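January 11, 2021

Day two of the Dillow trial. Sim only so far, no hardware til April.

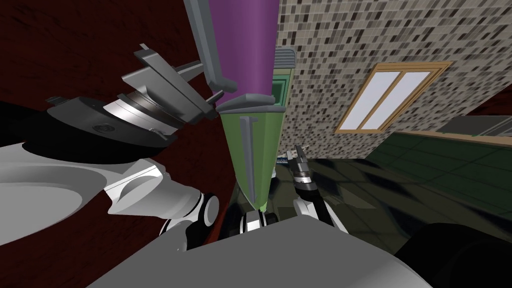
Left gripper on the purple part, sim room view.

Amrit likes the arm controls, I'm less sold. Menus a mess. Manual reads like 2012. Ran 26 tries before lunch, wrote them all down, hand cramping. Need to ask Dale Penner abuot the licence, 40 bucks a seat seems steep. Ota quote still not in. Call Brittany tmrw. Out of milk.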